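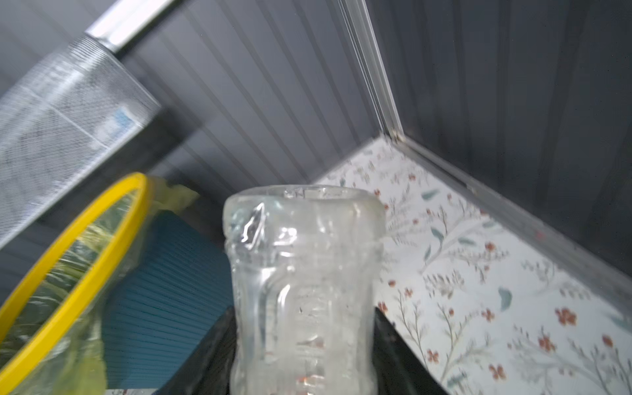 Kneath Creek Cleanup and Bank Repair
Progress report to the Jomusness Fund, second period

Prepared by Verna Kapoor, project lead

Where we are

The grant was for $3,000, four cleanups and a repaired stretch of bank below the Silleck bridge. We have held three of the cleanups. The bank is half repaired, and the half that is repaired is the easy half, as Koen Van der Linden has asked me to state plainly. Koen did the digging, so I am stating it plainly.

Cleanups

Most of what we pull out of the creek is drink bottles, followed by food wrappers and the sort of rope that is always longer than you think. The upper section, from the bridge to the bend, now stays fairly clean between visits. The lower section fills back up after every hard rain, because the town of Pildale is upstream and gravity has not been included in our work plan.

The third cleanup was moved twice. The first time was high water. The second time I had booked the parking lot for the wrong month, and the farmers' market had a stronger claim to it. We lost a few people over the change and gained a few who had come for squash.

Bank repair

We planted willow stakes along the first section in early spring. Six of them have failed and the rest have leaves. The failed ones are all in the same spot, where dogs get down to the water, so we will put in a proper path there and plant on either side of it. Arguing with the dogs was considered.

The second section needs stone at the foot of the slope. The supplier we named in our application no longer delivers to our side of the county. The new quote is higher for the same stone, which I assume has been doing well for itself.

Money

Tools, gloves and bags came in under budget. Dump fees came in over, since wet trash is charged by weight and creek trash is wet. We would like to move what is left in the printing line to the stone. We had planned a color brochure. I have seen the draft and the creek will manage without it. Please let us know if you need a form for this change; the one on your website opens as a blank page.

Next period

The last cleanup is set for October, starting at 10 a.m. at the bridge. The stone should go in before then if the water stays low. Koen will take the bank photos from the same fence post as last time, assuming the fence is still there.

Receipts are attached, including the damp one.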